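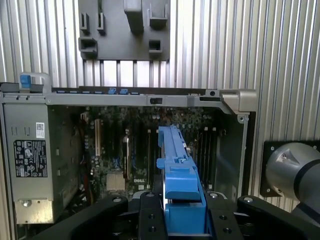
**Godinho Library to Offer Refurbished Computers to Residents**

21/08/2025

The Godinho Public Library will begin lending refurbished desktop computers to local households in September, under a program approved by the library board this week. The first group of 40 machines will be available to residents who hold a valid library card and do not have a working computer at home.

Each computer may be kept for one school term and renewed once, provided that no other household is waiting. Borrowers will receive a monitor, a keyboard, a mouse and a printed guide to setting up the equipment. There is no charge for the loan, and no deposit will be required.

"Our public computers are in use from opening until closing, and many of the people using them are completing schoolwork or applying for jobs," said Etelka Illés, director of the library. "A two-hour session at a shared desk is often too short for that kind of work. This program gives families the time they need."

The computers were donated by local employers, among them the packaging company Prulard, which replaced its office equipment earlier this year. Before a donated machine is accepted for lending, its storage drive is erased and the main parts are tested. Machines that do not pass are used for spare parts or sent for recycling.

The town has set aside $3700 for the first year of the program. The money will pay for replacement drives, power cords and delivery to residents who are unable to travel to the library. A further $1000 has been provided by the Plaltero Fund, which supports adult education in the area.

Applications will be accepted at the main desk and at the Indus Street branch. Households with school-age children and adults enrolled in a training course will be considered first. Applicants will be asked to show proof of address – a recent utility bill or lease is sufficient – and to sign a loan agreement. Income information will not be requested.

The library will also hold evening classes for new borrowers, covering email, document writing and safe use of the internet. The classes will be taught by Botond Balogh of the library's adult learning office and are open to all residents, including those who do not take part in the lending program.

Internet service is not included in the loan. Staff members will be able to advise borrowers on low-cost plans offered in the area.

Employers and residents who wish to donate equipment should contact Réka Somogyi in the library's administrative office before bringing items to the building. Laptops and printers cannot be accepted at this time.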